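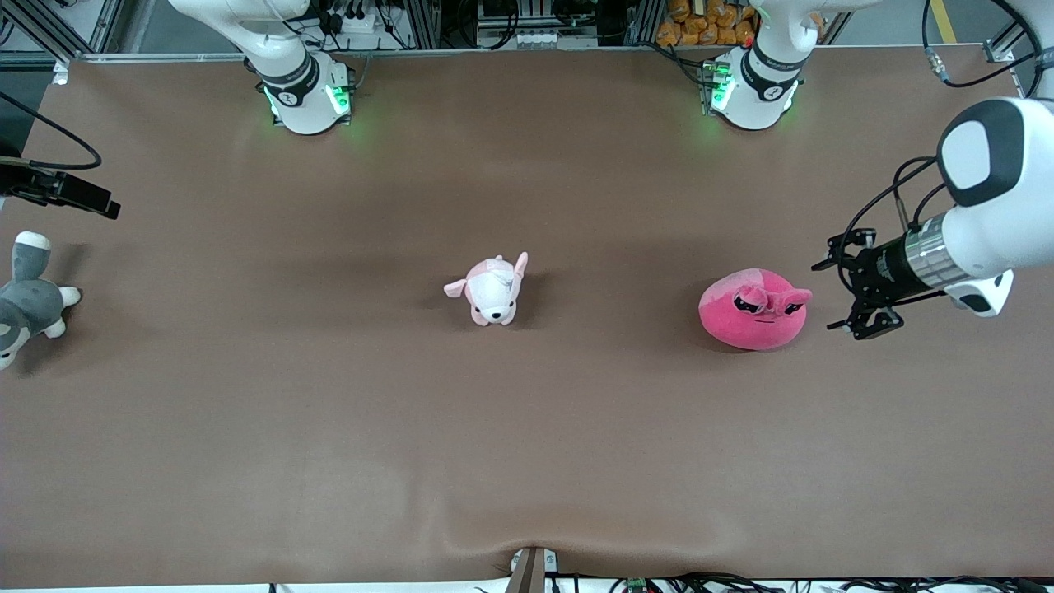
Idris Edwards reckons a plush toy should never go anywhere near a dryer, and he told me so before I'd even put my coffee down. Cold wash, pillowcase, knot in the top, then a towel on the back porch for as long as it takes. He has been saying this to anybody who'll listen since 2018, when the toy swap first set up in the old Stalter building, and I guess I'm the latest to get the speech.

I went along because the spring swap is back in March and I had a bag of my daughter's old animals sitting in the trunk of my car (it had been there since Thanksgiving, if I'm being truthful). The rules are easy. You bring up to 12 soft toys, you get a paper ticket for each one that passes, and you trade the tickets for whatever you like on swap day. No tickets, no problem – there's a shelf by the door where kids can pick one toy for free.

The part I hadn't expected was the checking. Every toy gets a turn on the sorting table, which has a brown cover on it so that stray fluff and loose threads show up. A pink and white dog gets the same treatment as a husky or one of those round magenta blobs with the sleepy face, and my own daughter would have gone straight for the sleepy one. Eyes get tugged. Seams get squeezed all the way around. Anything with a battery box goes in a separate bin, and so does anything that smells of basement. Two of mine went in the basement bin. I didn't argue.

Last fall 147 toys came in and 138 made it onto the shelves, and Idris can tell you what was wrong with the other nine. Mostly it was split seams, plus one rabbit that had been stuffed with something crunchy. He'd like to do better this time, so there's a mending evening beforehand, at 6:30 p.m., same building, side entrance. Bring a needle if you have one you like. Thread is there already, in pretty much every color except a decent gray, so if you have gray at home please throw it in your bag!

Arnout Van den Broek is running the mending and he's very patient, which I can vouch for after he watched me do a ladder stitch three times and get it wrong three times. The fourth one held. He's particular about noses, too – he'd much rather see one stitched on than glued, and he'll show you how to do it with black embroidery floss and a long needle pushed in from the back of the neck.

A few things I asked, in case you were going to ask them too. Yes, you can bring the big ones, but anything taller than a kitchen chair has to be cleared with Idris first, and he will probably say no. Hand-knitted toys are very welcome. Puppets count as soft toys. Missing tags are okay. A name written on a paw in marker isn't a dealbreaker either, and some kids seem to like a bear that comes with a name.

Drop-off is at the side entrance from 10 a.m. until 2 p.m. all through the week before the swap. Park on the Leinonen Street side, because the front lot is still torn up and the detour takes you clear around the block. Toys should be washed and completely dry, in a bag you don't need back. Doors on swap day open at 9 a.m. and it does get crowded early, so if your kid has their heart set on a dog or a cat I'd come at the start. Dinosaurs hang around till lunch.

I came home with ten tickets and a fox I wasn't supposed to take yet. Idris let me have it on the condition that I fix the tail.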